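Clearing your desk after lunch: frequently asked questions

Honham shared workspace, second floor. Last updated October 2020.

Do I really have to clear the table myself?

Yes. The cleaners come through once in the evening and they do floors and bins. We were told when we moved in that a "self-managing space" would keep itself tidy. I have yet to see one do it.

Is it all right to eat at the desks?

It is allowed. Rodica Sima wanted it stopped and was outvoted. I doubt that the kitchen table, which seats eight at a squeeze, would have coped anyway.

What counts as cleared?

Less than the posters suggest, more than most people manage. Cans, bowls and scraps gone, crumbs wiped off the mat as well as off the wood. The lamp and the tissue box live on the table and can stay where they are. A crushed can is still a can, and squashing it flat doesn't count as putting it away.

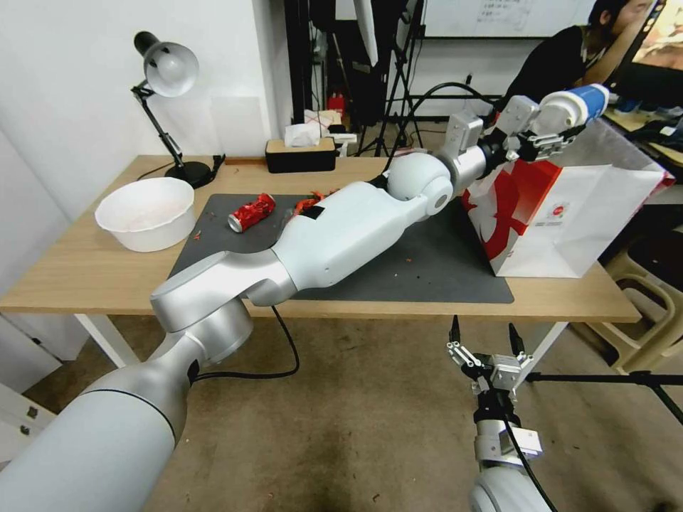 Do the desk mats need washing?

The supplier says they are "self-cleaning". Ours were not. Lift the mat, shake it over the bin and wipe it with a damp cloth. Crumbs get underneath too, so do the table while the mat is up.

Where do cans go?

In the blue crate by the stairs, which holds some 40 before it starts to overflow. Empty them first. I can't promise that everything in the crate is recycled. Vasilică Ardeleanu has asked the landlord twice and had two different answers.

Can I leave a bowl to soak?

In the sink, until the end of the day. A bowl left on the table is not soaking, whatever its owner says.

Are the spray cleaners in the cupboard any better than washing-up liquid?

Not that I've noticed. We went through 24 bottles last year and the tables looked the same. Use up what's there, and keep it well away from the lamp and its cord.

Who do I tell if the cloths run out?

Emanuel Stanciu, desk 32. Spare ones are under the sink, behind the bin bags.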